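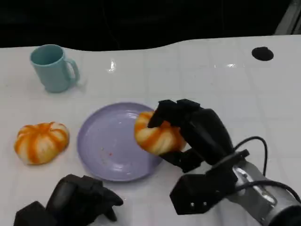 Chapter 8
Shaped Buns and the Small Plate

In this chapter
Why a shaped bun has to be judged from across a room
Two doughs, one bun: working in stripes
Ribs, lobes, and the string method
Choosing a plate that doesn't argue
Crumbs, mugs, and the edge of the table
Case: the September order at Stanasari

Key terms
lobe, rib, crown, seam, read distance, resting side, rim allowance, stray crumb

Up to this point the book has asked you to make round things round and long things long. You have been scaled, timed, and marked down for bulges. Now we ask you to put the bulges in on purpose, evenly, in orange, and to serve the result to a customer who will hold it up to a friend and ask what it looks like.

The correct answer is a pumpkin. You would be surprised how many other answers there are. The first batch turned out by the class that tested this chapter was described by visitors as tomatoes, beach balls, a turban, and (by a child, with great confidence) a knee. The flavor was excellent. Flavor is covered in Chapter 5 and will not save you here.

A shaped bun makes a promise before anyone bites it. A plain roll promises to be a roll, and the bar is low. A pumpkin bun promises a whole season, and the customer has already started grading. Most of the work in this chapter goes into keeping that promise with soft dough, a material that would prefer to be a puddle.

8.1 Read distance

Read distance is how far away a person can stand and still tell what a shaped bun is meant to be. Test it before you do anything clever. Set one bun on the counter, walk to the door, turn around, and look. Better still, have someone else look, someone who was not in the room when you said the word "pumpkin."

Three features carry most of the load. The first is the outline, which should be squat, a little wider than it is tall. A tall pumpkin bun reads as a bell pepper. The second is the ribs, the grooves that run out from the center and divide the bun into lobes. The third is color. Stems, leaves, faces, and tiny sugar vines are decoration, and they can only help a bun that already reads without them. Students reach for the vine early. A vine on a tomato is still a tomato, and now it is a convincing one.

Look again at the buns in the photograph that opens this chapter. The orange and creamy white alternate around the body and radiate from the middle, so the stripes tell the eye the same thing the lobes do. The orange is a bit streaky, and it blends into the paler areas. That kind of softness does no harm. A hard painted line tends to make a bun look like sporting equipment.

8.2 Working in stripes

There are several ways to get two colors onto one bun, and every one of them has a loyal following and a drawback the following doesn't mention.

Wrapped stripes. Roll out a sheet of pale dough and a sheet of orange dough, cut both into strips, lay the strips side by side so they alternate, and wrap the whole mat around a ball of plain dough. The color is deep and the stripe is real, in the sense that you can pick it off. The drawback is at the bottom, where all the strips meet and form a knot the size of a walnut. Trim it. Then trim it again, since what you took off the first time was politeness.

Brushed stripes. Shape the bun in pale dough and brush color onto every second lobe before it is cooked. This is quick and it forgives a late start. Color will creep into the grooves, and whether you call that charming depends on how many you have left to do.

Pressed stripes. Lay thin ropes of orange dough over a pale ball, running from the crown down to the base, and flatten them gently with the palm. The result sits somewhere between the other two, with slightly raised stripes. A heavy palm turns them into continents.

Whichever you choose, settle on an even number of lobes. Alternating two colors around a circle with an odd number leaves you with two orange neighbors, and they will always end up facing the customer. We use eight throughout this chapter. Eight is easy to mark: halve the circle, halve the halves, and halve once more. Anyone who has cut a pie for relatives already has the skill.

A note on color. Orange dough deepens or fades depending on what you put in it and how you cook it, so make a test bun first and let it cool completely before judging. Raw dough is a poor guide to anything. Tuulikki Vuorinen, whose notes on tinted doughs are quoted in several places in this book, keeps a drawer of failed test buns, each with a paper tag. One tag reads "salmon." Another reads "also salmon."

8.3 Ribs and the string method

You can press ribs into a bun with the back of a knife, a dowel, or the edge of a bench scraper. All of these make a handsome groove, and most of the groove will be gone after the final rise. Dough has a short memory for insults of this kind.

String holds the groove in place while the dough swells on either side of it. The procedure is as follows.

Cut a length of plain undyed cotton kitchen string and rub it with a little oil.
Lay the string out flat and set the ball of dough on the middle of it, seam side down.
Bring both ends up over the crown, cross them, and turn the bun so the next pass divides it again.
Continue until the bun is marked into eight, then tie loosely at the base.
Leave slack. The string should touch the dough without biting it.
Let the bun rise, cook it, cool it, and only then snip the string and draw it out along the groove.

The fifth line is the one students read last. A tight string on a young bun gives you a package by the end of the rise, and a tighter string gives you several small packages. If the dough is bulging over the string before it goes anywhere near heat, cut the string, tie it again, and say nothing.

Remember to remove the string. We mention it because of an incident.

8.4 The resting side

Every bun has a side it wants to sit on, and it may not be the side you had in mind. Before it goes on a plate, set the bun on a flat surface and let go. A bun that rests flat can be served anywhere. One that rocks needs its base trimmed or pressed, and one that rolls needs to be eaten in the kitchen by staff.

The test is best done on a hard, level table. Avoid a cloth, which flatters everything.

8.5 Choosing a plate

Plates have opinions. A patterned plate under a striped bun produces a sort of flicker, and the customer will look away from both. For a bun with strong color, use a plate of one plain, quieter color with a shallow dish and a low rim. White is safe. Pale purple is better than it sounds: a lavender plate cools the orange, and the orange repays it by looking warmer. A soft blue-green, such as pale teal, will do similar work in a mug set nearby. An orange plate, which at least one student buys every year, makes the bun vanish and leaves the customer staring at some white wedges.

Rim allowance is the bare space between the bun and the raised edge of the plate. Leave enough for fingers. A bun is picked up by hand, whatever the fork beside it may hope, and the hand has to get under it without tipping the plate.

Watch the gloss, too. Shiny plates and shiny tabletops throw back every lamp in the room, and a bright spot of glare will draw the eye away from a bun you spent all morning on. Move the plate a few inches before you move the lamp. The plate is lighter.

8.6 Crumbs and mugs

A stray crumb is any crumb present before the customer is. Once the customer has begun, crumbs are evidence of success and should be left alone. Before that, they suggest that somebody else had a nicer time. Pinkish or reddish crumbs on a pale plate show up especially well, and wiping them with a damp finger moves them around without reducing their number. Use a dry brush.

The mug belongs within easy reach of the plate and well back from the table's edge, with its handle turned toward the drinking hand. If you don't know which hand that is, turn it to the right and be ready to apologize. Keep it far enough from the plate that a person reaching for the bun does not also receive the coffee.

8.7 Case: the September order

Gumaro Camacho ran the pastry bench at Stanasari, a small café with a big front window, when the owner promised pumpkin buns for the first week of September. Gumaro had made plenty of round buns and had no doubts. He chose wrapped stripes, skipped the string to save time, and placed the finished buns on patterned plates in the window, where they could be seen from across the street.

They were seen from across the street. Roughly half the people who came in asked for the peach rolls.

He changed two things the next morning. The rest he left alone, including the recipe, which had never been the trouble. Sales of peach rolls stopped at once.

Before you read on

Write down which two things you would have changed, and in what order. Then make one bun by each of the three striping methods, set them by the door, and invite in a person with no tact. Bring what they say to the bench when you begin Section 8.8, where we mix the pale dough.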